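**1/** Right, thread time! We had a proper failure in the sim last month and I've been dying to write it up, partly as a warning and partly as I think it's the most fun bug I've ever chased. Two-armed robot, one roller, some tennis balls, one very confused emergency stop. Make a brew.

**2/** Background for anyone new. I work on Kena, our two-arm table setup. Everything gets practised in simulation first and only goes on the real arms when it's behaved itself for long enough. "Long enough" for us is 2000 clean runs. Remember that number, I'm going to be rude about it later.

**3/** The task is a lovely simple one. One arm holds a roller and uses it on the tabletop, the other arm moves tennis balls out of its way. It's a good workout for two arms sharing a space, and balls are brilliant for it as they never stay where you want them.

**4/** The bug first showed itself as... nothing. Everything passed. Green, green, green. Then Iwona Zieliński, who looks after our safety checks, asked a question in the December review that I could not answer: "When did the force stop last trip?"

**5/** I went and looked. The force stop is the bit that freezes both arms if either one pushes too hard on something. Over a normal week of sim runs you expect it to go off a fair few times, when a gripper comes down on top of a ball or an elbow clips the other arm. It hadn't gone off once since the autumn update.

**6/** A safety stop that never fires is a horrible thing to find. I'd been cheerfully reading it as "wow, we've got really good at this". Reader, we had not got really good at this.

**7/** So I did what I should have done weeks earlier and made it misbehave on purpose. I told the roller arm to press straight down into the table and keep going. In the sim, the force reading climbed, and climbed, and sailed straight past the limit. Arms kept moving. I said a word.

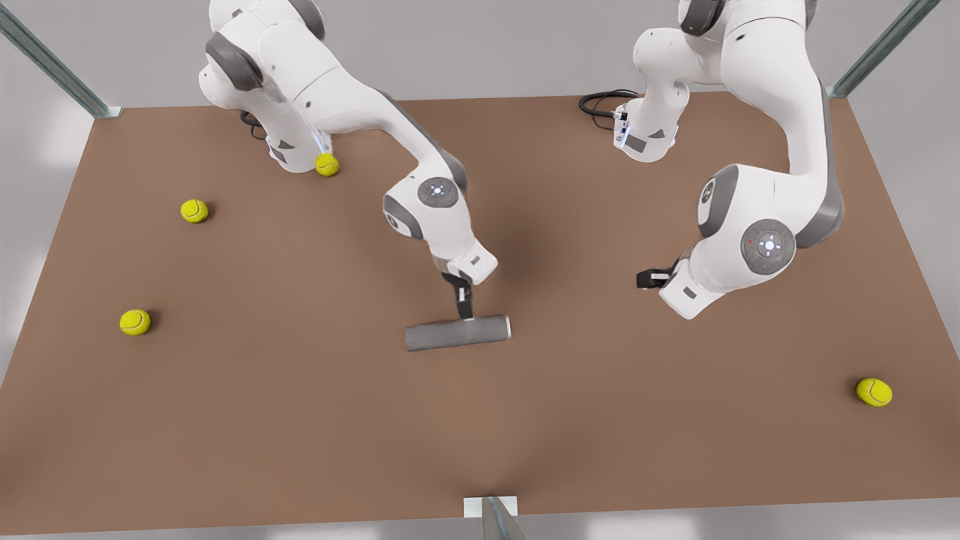
**8/** My first thought was the limit itself. Somebody (me) had changed the settings file in autumn and I was sure I'd fat-fingered a zero. Nope! Limit was fine. Sat there at the right value, looking smug.

**9/** Second thought: the stop was firing but the arms weren't listening. So I triggered it by hand from the console. Both arms froze instantly, beautiful, textbook. So the limit was right and the stop worked. The thing in between was broken, and that's where it got good.

**10/** In between sits a small piece of code we call Allard. Allard takes the raw force numbers from both wrists, smooths out the jitter, and hands a tidy number to the stop. Without it you'd be freezing the arms every time a reading twitched. I love Allard. Allard had betrayed me.

**11/** The smoothing used to look at the last 3 readings. After the autumn update it was looking at the last 400. Same setting name in the new version, completely different meaning! It used to be a count of readings. Now it was milliseconds, and our readings come in every millisecond, and the default was 400 if it didn't like what you gave it.

**12/** And it didn't like what we gave it, as we were passing the 3 as text in quotes. Old version: fine, I'll turn that into a number for you. New version: no thanks, have the default. It did write a warning. One line, at start-up, in a log that scrolls past faster than anyone can read.

**13/** Why that matters: if you average a sharp knock over 400 milliseconds, it stops being a knock. It turns into a gentle little hill. A gripper can smack down on a ball, bounce it off across the table and be on its way again before the average has got anywhere near the limit.

**14/** But hang on, I hear you say, your press test was a long steady push. Surely the average catches up with that? YES. Exactly what I said, out loud, to a kettle. There had to be a second bug.

**15/** It took me two more days. The second bug was that Allard clears its memory every time a new movement command arrives. That had always been true and had never mattered with 3 readings, it filled back up straight away. With 400 it needed the best part of half a second to fill, and until it's full it reports zero.

**16/** Our commands arrive far more often than that. So it would start filling, get wiped, start filling, get wiped. The tidy number handed to the safety stop was zero. Always zero. We'd been running for weeks with a stop that had its fingers in its ears.

**17/** I cannot tell you how satisfying it was to see that on a graph. Raw force: a mountain range. Smoothed force: a flat line along the bottom. I sent it to Iwona with no message and she replied with a single full stop. I've decided it was a joke.

**18/** Now the serious bit. Had this reached the real arms? No, and I want to be really clear on that. The real pair have their own force limits inside the joints, separate from all of our code, and the autumn update hadn't been rolled out to them. But it was next in the queue. It had its 2000 clean runs and everything.

**19/** Which is why I'm now rude about that number. A clean run meant "finished the task and no stop was triggered". With the stop deaf, every run that finished counted as clean. We replayed the whole batch with the fix in, and 131 of them should have been stopped. Most were a gripper landing on a ball. A handful were arm against arm, and those made me go a bit cold.

**20/** The fixes, if you want to pinch them:

- Allard refuses to start if a setting is the wrong type. No default, no warning line, it just won't run.
- It keeps its memory when a new command comes in.
- "Not enough readings yet" now counts as a fault. It used to be zero, and zero looks exactly like "all is well".

**21/** That last one is my favourite. If you take one thing away from this thread, go and check what your own safety code says when it doesn't know the answer.

**22/** We've also added a press test to the start of every batch. The roller arm pushes into the table, the stop has to fire, and if it doesn't the batch never begins. It takes seconds. I've named it Kundita, after my old physics teacher's cat, and it has already caught one thing (a typo, mine, moving on).

**23/** Someone's asked whether the empty arm gets tested as well. It does! Each arm gets its own go, then both together. Doing only one side would have missed a left/right mix-up we had years ago on Suksawat, the rig before this one, where the left wrist was cheerfully reporting the right wrist's force. Different thread. Very good thread. Remind me.

**24/** Another good question: did the robot get worse at the task once the stop worked again? Oh yes, massively, for a while. It had learnt that landing on a tennis ball costs nothing, so why would it be careful? We had to retrain with the stop switched back on, and now it comes in from the side and slows down before it closes the gripper. Much nicer to look at, too.

**25/** The update is still waiting to go on the real arms. It's back to nought on the run count, and Iwona gets to pick when the press test is run during the batch without telling me. I'll post the graph tomorrow once I've put labels on the axes.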